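Since September I am trying to bring order to our kitchen shelf, and it goes slower than I hoped. My mother-in-law used to keep everything in its original packet, closed with a rubber band, and for years I did the same. Then one evening I pulled out a bag of red lentils from the back and the whole thing opened over my feet. I was finding lentils for 11 days.

So I decided on jars. Malathi from the office told me to buy glass, as she did, but our kitchen has a tiled floor and I know my own hands. Plastic it is. I bought a few clear ones with white screw lids from Poojary, the household shop near the bus stand, and I paid 68 for each. Satish says this is too much for a jar. He has not yet cleaned up any lentils, so I did not discuss it further.

What I have learned so far is small. Wash the new jars the evening before and leave them open overnight - if you fill them too soon, the sugar makes lumps. Write the date on a piece of paper tape and put it on the bottom, where it does not spoil the look. And do not buy one size for everything. A 1000 ml jar is right for rice flour, but for mustard seeds it is almost comical, they lie there like sand in a bucket.

I also like that one can see the contents from the side. From the top all the lids are the same, so for the low drawer I still need some labels.

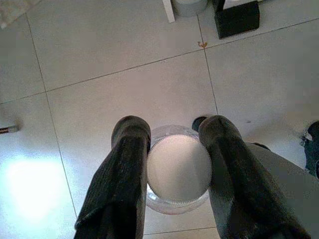

One of the clear jars with its white lid, seen from the top.

Kavitha asked if the lids close well. Mine do, if you turn them slowly and keep them straight. The edge has fine ridges, so it is easy to hold even when I have oil on my fingers.

Next is the spice box, and after that the tea, of which we have too many kinds. I will write again when the drawer has its labels.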